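Onari Tabletop Practice

The Onari Tabletop Practice (often written as OTP, or simply "the Onari rules") is a set of good-practice rules for recording and testing robot arms that handle household objects on a table. It covers the layout of the table, the safety of the people standing near it, the handling of objects between trials, and the way results are written down. The rules are voluntary. They are used mostly by small laboratories and by teaching groups that have one or two arms and do not have a safety officer of their own.

Background

The rules began as an internal document of the Onari workshop, which shared its objects and its tables with the Kivusden laboratory. The two groups used the same kind of arm but they could not compare their results. One group counted a grasp as successful when the fingers closed on the object, and the other only when the object was placed at its goal. The first common text had four pages and treated only this question. Later versions added the parts on safety and on layout, and the present text is divided into 4 sections.

Scope

The Onari rules apply to fixed arms working over a table with light, unbreakable objects such as toy food, plastic dishes and empty bottles. Glass, knives, hot liquids and real food are outside the scope. Mobile robots are also outside the scope, except when the base is locked for the whole session.

Layout of the table

The text recommends that the tabletop is of one plain color and that objects differ clearly from it. Objects may touch or lie on top of each other, and a session should include some layouts of this type. A bottle lying on a plate, for example, is considered a harder case than a bottle standing alone, and the log must say which of them was used. 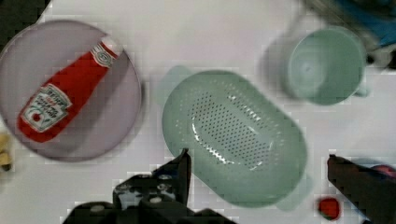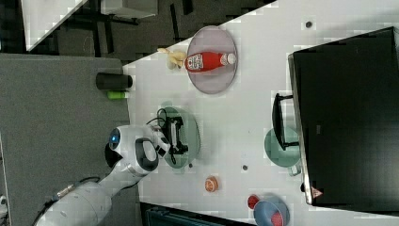 Tabletop sessions with a ketchup bottle lying on a plate, seen from two viewpoints.

Screens, stands and cables that stay on the table are treated as fixed obstacles. They must be entered in the layout sheet together with the objects, and they may not be moved before the session ends. If one of them is moved by accident, the trial is closed and a new layout sheet is started. The rules do not ask for a perfectly tidy table. They ask that the table is the same in the sheet and in the recording.

Objects which fall to the floor are a separate case. The operator must not reach for them while the arm has power to its motors. A fallen object stays where it is until the trial is stopped, and the trial is marked with the letter F. This mark is independent of the result, so a trial can be successful and still carry the mark.

Safety near the arm

The stop button must be within reach of the operator's free hand, and it is tested at the start of each session. A second person may be present but should stand outside the reach of the arm, measured with the arm fully extended and the gripper open. Cables along the arm are checked by hand, with the power off, after every 600 trials. The fingers and their screws are checked at the same time. The number comes from the experience of the Onari workshop and is not based on a study — the text says this openly and permits a shorter interval.

Logging

Each trial receives one line in the log. The line gives the layout sheet, the goal, the result and any marks. Failed trials are kept. Deleting a failed trial is allowed only when the recording itself is damaged, and the line in the log then remains with an empty result. For collections of more than 3,000 trials, the rules ask that a second reader goes through a part of the log and compares it with the recordings.

Adoption and criticism

The Cirillo teaching group uses the rules in its practical course, with a simpler log. Tukon, a maker of gripper fingers, includes the inspection list in the manual for its parts.

Critics have pointed out that the rules say very little about light. Shadows and reflections on glossy objects can change the result of a trial, but the layout sheet has no field for lamps or windows. Others find the ban on moving fixed obstacles too strict for classrooms, where the same table is needed for other work in the afternoon. A draft from June proposes a field for lighting and a short form of the layout sheet. The draft is still under discussion, and the mark F is not changed in it.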